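GRIPPER CORNER – notes from the fingertip comparison, Sun 28 July

Quick one this time, the write-up is late and the tables still need sorting. Short version for those who only read the first lines: textured pads stay, smooth pads go in the drawer, and we are not done with cloth.

What we compared. Two sets of fingertips on the hand-held grippers, the Kultetti pads (smooth, softer) and the Tendunix pads (textured, stiffer, a bit fussy to line up). Same body, same arms, just swap the tips. Then the usual cloth list – pick up off a flat sheet, pinch a single layer, fold over, hand across to a second gripper, pull straight. 17 tries per pad set for the pickup, fewer for the handover because that one needs two people and people kept getting called away.

Pickup first. Smooth pads did fine on a bunched up cloth and badly on a flat one. They slide. You come down, close, and get nothing or get a corner and then lose it. Four clean single-layer pinches from the whole run. Textured pads got nine, same cloth, same operators, swapped halfway so it wasn't just practice. Not a huge sample, we know, please don't write in.

Opening width matters more than we figured. Going in wide with a loose cloth means the fingers sweep fabric toward the middle as they close, and you end up with three layers instead of one. Going in narrow is better but then you have to aim. Operators with smaller hands liked narrow, everbody else complained.

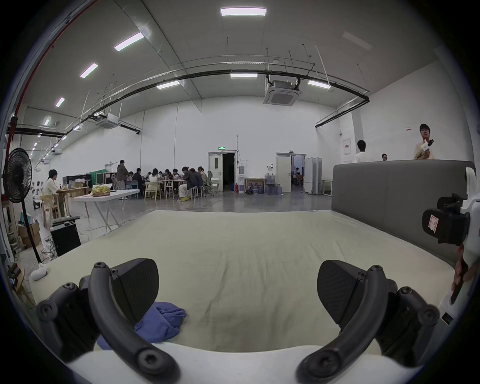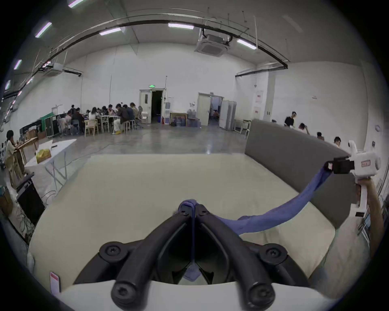
Textured pads open over the sheet in the first, cloth stretched between two grippers in the second.

Handover was the fun part. One gripper holds, the other comes in from the side and takes the free end. Works well if both people talk. Doesn't work if the second person closes on a fold, then the whole thing twists up and you can't get it flat again without putting it down. A few notes from the sheet:

Take the end, don't grab the middle.
Keep some slack until both sides are closed.
Call it out loud before you let go.
Check pad screws between runs, one worked its way loose on us and we lost a good bit of the afternoon looking for the right driver.

Camera side. We had the Magyar mount on for all the textured runs and it held its angle fine. Main gripe is the view with the fingers closed. The arms come up right in the middle of the picture and you lose whatever is directly behind them, so on a handover you are guessing about the last little bit. Tipping the mount down helps close up and hurts everywhere else. Someone suggested shorter arms, someone else said then you can't reach under a fold. Both right probaly.

Ceiling lights were also a pain. Pale sheet, bright room, and the exposure jumps when you swing the gripper up. We locked it for the second half and things looked a lot steadier. Should of done that from the start. If you are recording at your own bench, lock it and write down the number.

Controller stuff, very short. The Fetatus firmware logs finger opening now and the log matches what we see by eye, except near fully closed where it reads a hair wide. Could be the pads squashing. Could be calibration. Going to zero it with the pads on next time and see.

Still open – thin cloth versus thick, and whether the textured pads leave marks on anything delicate. Nothing so far but we only used stuff we didn't care about. Also want to try one smooth tip and one textured on the same gripper, which sounds silly but came up twice.

If you borrowed the small hex set please put it back in the pad drawer. Spare textured tips are in the same place, four left, sign them out.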